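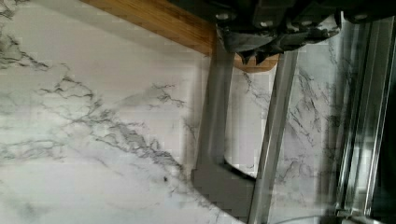

Veined countertop with wood cutting board

Bakalis Andatano Under-Cabinet Light Bar
Home > Lighting > Kitchen > Under-Cabinet
Ships without power supply
Add to cart
Add to project list
Download wiring sheet

Overview
The Andatano is a low-voltage light bar for fixed mounting under wall cabinets and open shelves. It consists of an aluminum channel, an LED strip bonded to the channel, and a frosted cover that snaps in from the front. The driver is separate and mounts out of sight, normally on top of the wall cabinet or inside it.

The bar is made for general work light on kitchen counters. It is not rated for use inside ovens, range hoods or outdoor kitchens.

Specifications
Supply: 24 V DC, constant voltage
Power: 9 W per bar
Color temperature: 4000 K
Channel height: 7 mm
Channel material: anodized aluminum
Cover: frosted polycarbonate, removable
Connection: push-in plug, both ends
Dimming: on the supply side, using a compatible driver
Mounting: spring clips, screw fixed
Finish: natural or black

Placement
Mount the bar toward the front edge of the cabinet, with the open face of the channel angled back at the wall. A bar mounted at the back lights the backsplash well but leaves the front of the counter in shadow when someone stands there to work.

Counter finish should be considered before clips are fixed. Polished stone, glass and high-gloss laminate reflect the strip as a line, even through a frosted cover. Honed stone, matte laminate and oiled wood do not. Where the counter is polished and the cabinet is mounted high, a deeper front rail on the cabinet usually hides the reflection from a seated viewer.

Pale counters return more light to the underside of the cabinet than dark ones. With a dark counter, plan for a continuous run of bars. With a pale one, gaps between bars are acceptable if they fall over the sink or cooktop.
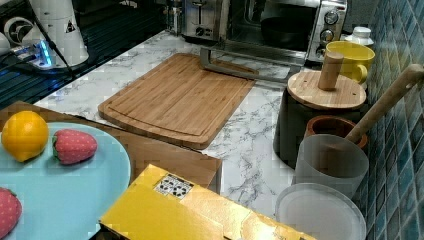
Bamboo board and fruit plate on a marble-pattern counter

Power supply and wiring
Add up the power of all bars on the run and choose a driver with spare capacity. Do not load a driver to its full rating. Bars may be joined end to end with the plug supplied, or with a jumper lead where the run passes a cabinet divider. Long runs should be fed from the middle to limit voltage drop.

Polarity is marked on both plugs. A bar connected backward will not light and will not be damaged. The supply side of the driver is line voltage and must be wired by a licensed electrician where local code calls for it.

Do not connect Andatano bars to a constant-current driver. Do not mix them with Bokwood strip on the same run; the plugs fit, but the pin order is different.

Color temperature
The bar is sold in one color temperature only. 4000 K is a neutral white and matches most ceiling panels sold for kitchens. It will look cool next to older incascent-tone bulbs in an adjoining dining area.

Customer reviews 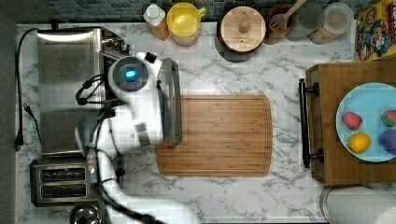 Savvas Margaritis writes that he put four of the bars over an L-shaped counter and had trouble only at the inside corner, where the two channels would not meet cleanly. He cut the covers at a miter, left the channels short and used a jumper lead behind the rail. He would have liked a corner connector in the box and took off one star for it.

Magdalini Stamatopoulos: Light is even and the bar runs cool enough to touch. The clips are very tight. I bent one getting the channel back out to move it, so order spares. The black finish is a closer match to my handles than it looked on screen.

Reply from Bakalis: A corner jumper is now listed under Accessories. Clips can be released by pressing the rear lip with a flat screwdriver before pulling the channel down.

Cleaning and service
Switch off the supply before cleaning. Remove the cover by pushing up on one long edge and wash it in warm water with dish soap. Dry it fully before refitting. Do not use solvent or scouring powder on the cover, which will haze. 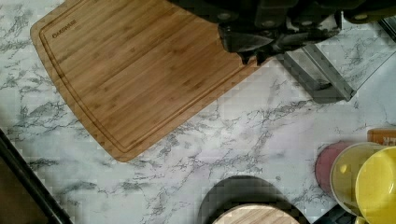 Wipe the channel with a damp cloth only. Grease that has hardened at the ends of the channel can be lifted with a plastic scraper. The LED strip is bonded and cannot be replaced separately; a failed bar is exchanged as a unit. Keep the label from the end cap, as the batch code is needed for a color match.

Accessories
Jumper lead, straight
Jumper lead, corner
Spare spring clips
End caps, natural or black
Plukex driver, dimmable
Plukex driver, non-dimmable

Wiring sheet revised 12 Oct 2024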